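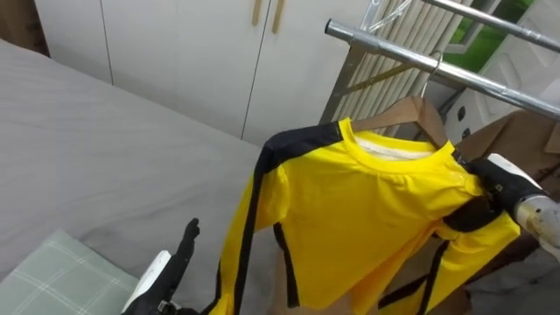 Con repetir la tarea muchas veces ya debería bastar, y todo lo demás es papeleo, decía una de las respuestas que recibimos a la edición anterior de este manual. La objeción es razonable y conviene empezar por ella. Un sistema que aprende por imitación necesita ejemplos, y cuantos más tenga, en principio, mejor. El problema aparece cuando las repeticiones se parecen demasiado entre sí, o cuando al revisarlas resulta imposible saber qué se estaba intentando hacer en cada una.

Capítulo 4
La recogida de demostraciones

4.1 Qué es un episodio

Llamaremos episodio a la grabación completa de un intento: desde que el robot está en la posición inicial acordada hasta que el operador marca el final. Un episodio contiene los vídeos de todas las cámaras, las posiciones de las articulaciones, el estado de las pinzas o de las manos y una frase que nombra la tarea. En el formato Skevum, que usaremos en los ejercicios, todo ello se guarda en una sola carpeta con un reloj común.

La frase importa más de lo que parece. «Coger la camiseta» puede significar sujetarla por una manga, descolgar la percha o sacar la prenda y dejar la percha en la barra. Si tres operadores entienden tres cosas distintas, el conjunto de datos mezcla tres tareas bajo un mismo nombre. Antes de grabar se escribe, por tanto, una ficha con el estado inicial, el estado final y los casos en que el intento se da por fallido.

Un intento fallido no se borra. Se marca como tal y se conserva aparte, con una indicación breve del motivo: la tela se escapó, la percha cayó, el operador perdió la referencia. Más adelante (capítulo 7) veremos cómo se aprovecha ese material.

4.2 Preparar el entorno

En este capítulo seguiremos un caso, el proyecto Tranmont, dedicado a tareas con ropa en un dormitorio. La ropa es un buen material de estudio porque no conserva la forma. Una caja agarrada dos veces por el mismo sitio se comporta casi igual las dos veces; una manga, no. El operador corrige sobre la marcha, y son esas correcciones las que queremos registrar.

El plan de Tranmont para la primera tarea era de 260 episodios, repartidos en 18 sesiones. Antes de la primera se decidió qué elementos quedarían fijos y cuáles cambiarían. Quedaron fijos los muebles grandes y la altura de la barra. Cambiaban el orden de las prendas, el lado hacia el que miraba el cuello y la distancia entre perchas.

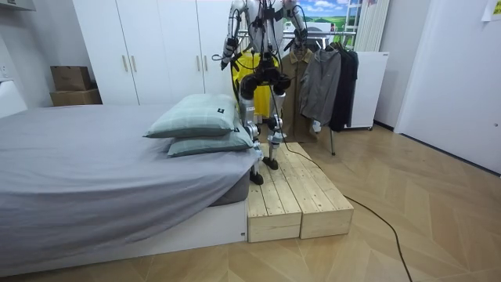

También se decidió dónde apoyaría el robot los pies. En un humanoide esta decisión condiciona todo lo demás: unos centímetros de más en altura modifican el alcance de los brazos y el ángulo con que la cámara de la cabeza ve las manos. Si el apoyo se mueve entre sesiones sin que quede anotado, el modelo recibe imágenes parecidas con movimientos distintos, y no tiene forma de averiguar la causa. En la hoja de sesión se apuntan por eso la posición del apoyo respecto a un mueble que no se mueva y la altura del plano donde pisa el robot.

Los cables merecen su propia línea en esa hoja. Hay que comprobar que el recorrido no tire del cuerpo al girar y que nadie tenga que pasar por encima durante la grabación.

4.3 Las cámaras

Un episodio se graba como mínimo desde dos puntos de vista. La cámara de la cabeza se mueve con el robot y ve de cerca lo que hacen las manos, aunque a menudo una de ellas tapa la tela justo en el momento del agarre. La cámara fija ve el conjunto y sirve para situar el cuerpo en la habitación — pierde, en cambio, casi todo el detalle de los dedos. Ninguna sustituye a la otra.

La cámara fija puede dejar fuera parte del robot sin que ello invalide la toma. Lo que debe comprobarse es que la zona de trabajo de la tarea entre en alguna de las vistas durante todo el episodio, y que el encuadre elegido se mantenga hasta el final de la sesión. Si se cambia a mitad, se abre una sesión nueva.

En cuanto a la luz, una ventana introduce variaciones a lo largo del día. En Tranmont se optó por repartir las grabaciones entre la mañana y la tarde y anotar la hora, sin bajar persianas. Otros equipos prefieren luz constante durante los primeros 40 episodios, para detectar antes los errores de sincronización, y solo después admiten cambios. Las dos opciones son válidas si constan por escrito.

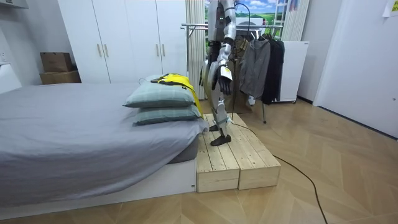 4.4 La hoja de sesión

Se rellena una hoja por sesión, antes de grabar el primer episodio. El modelo que reproducimos en el anexo B procede de la guía interna de Jidard y contiene estos campos:

Tarea y versión de la ficha.
Hora de inicio y operador (solo el código).
Posición y altura del apoyo.
Prendas presentes y orden de partida.
Cámaras activas y comprobación del reloj común.
Recorrido de los cables.
Incidencias.

El último campo se completa durante la sesión, no al terminar. Una incidencia anotada de memoria suele quedar asignada al episodio equivocado.

Ejercicio 4.1. Redacte la ficha de la tarea «descolgar una camiseta de la barra y dejarla sobre la cama». Indique el estado inicial, el estado final y al menos dos condiciones de fallo. Intercambie la ficha con otro grupo y anote qué puntos ha interpretado cada uno de manera diferente.

Ejercicio 4.2. Para la misma tarea, proponga qué elementos del dormitorio dejaría fijos y cuáles variaría entre episodios. Justifique la elección en media página.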